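Teaching Two Arms to Make a Bed: My Project Report
Úna Hayes
Kerekes project, final write-up
December 13, 2019

So, the bed. When we picked topics I put down "bedroom tidying" because I figured it had to be easier than the kitchen, and I'd like to formally take that back. Bedding is awful! A mug has a handle and stays the same shape all day, and a blanket is a different object every time you touch it.

Kerekes is the name we gave the whole setup, meaning the two arms, the grippers, the cameras and the pile of scripts that talks to all of it. I did the pillow part and most of the blanket part. The goal was to get Kerekes to take hold of a pillow from both sides, lift it and put it at the right end of the bed, and after that to start on folding a blanket. I was driving the arms by hand the whole time, and the recordings go into training later.

Pillows first

I started with one gripper, which was a mistake I kept making for far too long. You grab a corner, you lift, and the whole thing swings around like a wet towel and lands wherever it wants. Two grippers fixed most of that. You come in from the left and right at the same height, close slowly, and let the stuffing bunch up between the fingers.
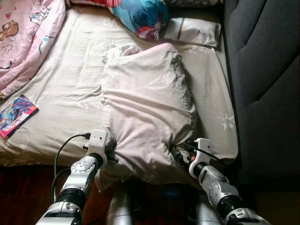 Both grippers closed on the white pillow.

The trick (took me ages) is where you close. Too near the edge and you've only got pillowcase, so the case slides and the pillow stays put. I ended up aiming well in from the seam and closing further than felt polite. I also wrote a little script, Filtov, that throws out recordings where one arm closes long before the other. We started with 2,120 clips and Filtov tossed 700 of them, which hurt, but I watched a bunch of the rejects and it was right about nearly all of them.

Blankets, or why I was late on everything else

The blanket we used has cartoons printed all over it, and I picked it on purpose. My thinking was that a busy print would give the wrist cameras something to look at, compared to plain fabric where everything is one big blur.

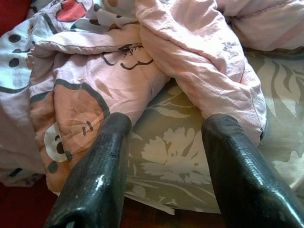

What I hadn't thought about is that when cloth bunches up, the print gets chopped into bits, and the bits don't tell you which layer is on top. I'd go for what I was sure was a single edge and come up with three folds of blanket. So I made myself a rule – find a hem before closing on anything. It's slow. My clips got a lot longer, and the people sharing the disk with me noticed.

We never did a full fold. The best I can report is dragging one side over the other so that it's sort of half as wide, on a good run. I also left the other stuff on the bed for these sessions, cushions and a book and so on, so the recordings wouldn't all be of a perfectly neat bed that no real person owns.

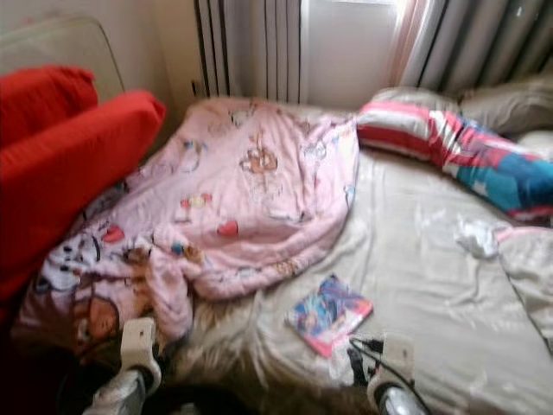
What I'd change

The cables, first of all. I spent a silly amount of time thinking about cable slack, and I'd want clips along the forearms before anybody records again. I'd also label clips on the same day. I left a big batch of mine from July until the fall and had to rewatch every one to figure out what I'd been trying to do.

And I'd do more with patterned pillowcases. Squeezing from both sides pulls creases through the print, so the pillow looks quite different once it's held, and I think the training set should have plenty of that in it.

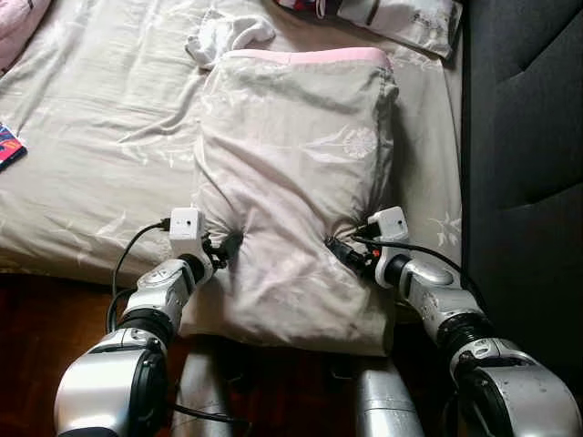

Brandunik Student Robotics Club, Tustham

If you're picking this up next term, the recordings and Filtov are both on the club drive in the Kerekes folder. Read my notes on gripper closing before you start (they're messy, sorry!) and run Filtov on a copy, because it deletes things for real. The two people on blankets should split the work by session and leave the arms to one driver per session. We tried swapping drivers halfway through and the two halves looked like completely different robots.

I'm still around if you get stuck, and I'd love to see a whole fold.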